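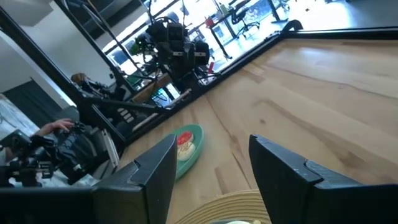 Kassa Table Set: Donuts and Plates

README, version 5

Contents
1. What is in the set
2. The table
3. Layouts
4. Labels and color names
5. Files
6. Known problems
7. Care of the pieces
8. Contact and changes

1. What is in the set

Kassa is a collection of short recordings and stills of a small table being set and reset with play food. The play food is mostly toy donuts. They are moved between plates, placed on or off a round woven placemat, and grouped by size or by frosting. Kiros Worku and Zewditu Asfaw put the set together in Barnberg, and the first layouts were drawn up on paper in August.

There are 131 recordings in this release. Of these, 80 have complete labels. The rest have a layout name and nothing else.

The pieces fall into four groups: toy donuts, dishes, the placemat, and the plant. The plant is decoration and has no task attached to it. It is labeled anyway, so that people who want every item on the table can have it.

2. The table

The tabletop is light wood with a strong grain, honey and blond with darker streaks. It was left bare on purpose. We tried a plain cloth early on and dropped it after two days, as it bunched up under the plates and the placemat would not lie flat.

The grain is worth knowing about if you plan to separate items from the background by color. The yellow placemat is close to some of the lighter strips, and its outer edge is easy to lose. The blue-green dishes stand out well almost everywhere. Strong reflections show up on parts of the wood in some recordings. We did not remove them.

3. Layouts

A layout is a starting arrangement, written on a card and laid out by hand. The donuts do not have fixed spots on a plate. The card says which plate a donut goes on and leaves the rest to the person setting the table, so two recordings of the same layout will differ in spacing and in which way the drizzle lines run. Donuts may lean on each other or overlap.

The most used layouts are:

Mat plate: one plate on the placemat, donuts on the plate.
Split: two plates, one on the placemat and one on the bare wood, donuts on both.
Clear mat: nothing on the placemat, all pieces elsewhere.

Asnakech Ayele wrote the cards. Where the card and the table disagree, the label follows the table.
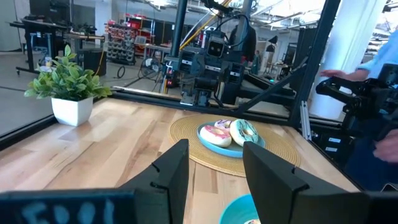 Does a plate have to be in the middle of the placemat to count as being on it?

A plate counts as on the placemat if more than half of its base rests on the weave. Centering is not labeled. A plate with most of its base on the wood is labeled as on the table, even if it touches the mat.

4. Labels and color names

Every donut label has a size, a frosting color and a topping. Sizes are small and large. Toppings are plain, drizzle, stripes and sprinkles. Drizzle and stripes are hard to tell apart at a low angle, and our two labelers split on them more than on anything else. If your work does not depend on the difference, merge them.

Frosting colors are the name the labeler gave while looking at the recording. They were not checked against the pieces themselves. A frosting called white in one recording may be called cream in another, and the same goes for purple and lavender. Dish colors have the same trouble – teal, turquoise and light blue all appear in the label files. Use the column dish_shape if you need something steadier.

Pink is the one color that comes in more than one size, so please do not use pink alone to pick out a donut.
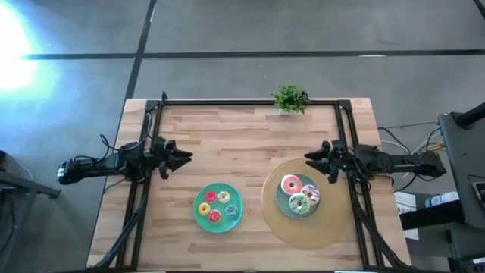
Split layout: small donuts on the bare-table plate, larger ones on the placemat plate.

In the split layout the small donuts usually start on one plate and the large ones on the other. A plate holding 5 small and a plate holding 3 large gives 8 in play, the fullest arrangement on any card. Mixed plates are rare in this version. Gadisa Gashaw is writing cards for them.

5. Files

recordings/ one folder per recording
layouts/ scanned cards, one per layout
labels/ one table per labeled recording
stills/ single pictures pulled from the recordings
colors.txt all color names used, with the merges we suggest

Folder names start with the layout name and end with a running number. The numbers have gaps where recordings were thrown out. We did not renumber.

6. Known problems

Donuts hidden behind other donuts are labeled only when some part of the frosting can be seen. Counts per plate can therefore change within one recording without anything having moved.

The plant is not always in the same place. Some layout cards show it and some leave it off.

The word "bowl" was added to the label list late. Recordings labeled before that may call a bowl a plate. Berhanu Mersha is going through them by hand.

7. Care of the pieces

For anyone using the physical set: wipe the donuts with a barely damp cloth and let them dry on a towel. Shake the placemat out and store it flat under the plates. Do not roll it. The whole set fits in the gray box marked Stumero, dishes at the bottom, donuts on top.

8. Contact and changes

Write to Zewditu Asfaw at Futik about labels, and to Kiros Worku about the recordings.

Nov 8, 2019 – added the split layout, added colors.txt, fixed the size column for pink donuts, removed duplicate stills.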